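Vetiver is a slow plant. The roots need time in the ground before they are worth digging, and the stills at Rovora, where most of the harvest from the valley is treated, run for many hours on each load. For buyers of fragrance materials this means a long wait, and a price that moves with the weather.

Volby, a small ingredients house in Drestidstead, has tried to shorten the second part. Its new still works at higher pressure and finishes a load in 6 hours. The oil is lighter in colour and less smoky than the usual quality, with more of the grapefruit side that perfumers like in the top of a woody accord.
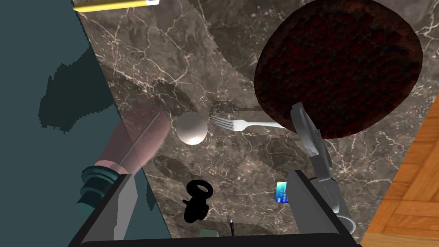

Encarnación Cabello
Contributing editor, raw materials

The first lots were offered in February, in drums and in 4 kg tins for laboratories. Wragg, which makes soaps and candles, took more than 2000 kg and has already used it in two bases. Its perfumers say the oil holds well in soap, but in wax they still prefer the old one - the smoke is missed there.

Volby plans to distil 3000 kg next season, if the growers agree to dig earlier. Talks about the price of the roots are still open.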